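Mumps outbreak in Rurklow reaches 185 cases as clinics extend hours

Friday, July 5, 2019

The number of confirmed mumps cases in Rurklow has risen to 185, the county health office said in its weekly bulletin. Most of the patients are between 17 and 24 years old. Two have been admitted to the hospital, one with viral meningitis and one with pancreatitis. Both are in stable condition.

The first cases were reported in May among students sharing a dormitory on the east side of town. Cases were later confirmed at two workplaces and a summer language school. Laboratory typing indicates that the infections belong to a single strain, genotype G, the one found in most outbreaks of recent years.
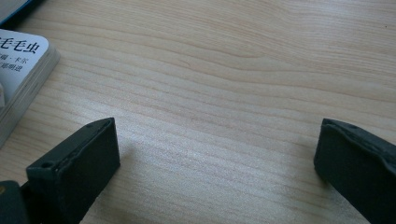 Mumps is spread by saliva and respiratory droplets. Symptoms usually appear 16 to 18 days after exposure, although the period can range from 12 to 25 days. A patient can pass on the virus before the salivary glands begin to swell and for five days afterward. The health office asks anyone with swelling of the cheek or jaw to stay home for those five days and to call ahead before visiting a clinic.

Vaccination records were available for most of the patients, and a majority of those had received both recommended doses of the measles, mumps and rubella vaccine. Protection against mumps is lower than protection against measles and can weaken over time, so cases among vaccinated young adults are expected when contact is close and prolonged. Complications remain less common in people who have been vaccinated.

A third dose is now being offered to residents of the affected dormitory and to staff and students at the language school. By Wednesday evening, 417 people had received it. The Ogundipe Clinic will stay open until 8 p.m. on weekdays through the end of the month, and appointments are not required.

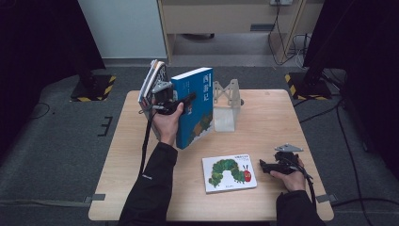 Adebayo Jibrin thinks the extra dose should have been offered sooner. By the time the notices went up in the dormitory, he said, half of his hallway had already been sick or had gone home for the summer, and those who left were never told to watch for symptoms. He would also like test results to come back faster than the six days he waited for his.

The health office said that letters were mailed to home addresses in the second week of June and that some were returned undelivered. Text messages are being used for new contacts. Samples are now sent to a laboratory in Clernia, which has cut the median time to a result to 60 hours.

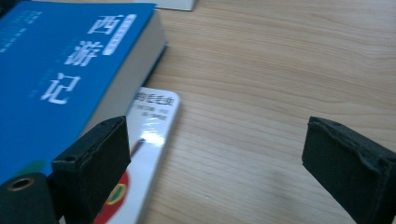 Testing is done with a swab from inside the cheek, ideally taken within three days of the first swelling – later samples are more likely to give a false negative. Blood tests are of limited use in vaccinated patients and are no longer requested routinely.

The next bulletin will include a breakdown of cases by age group and number of vaccine doses.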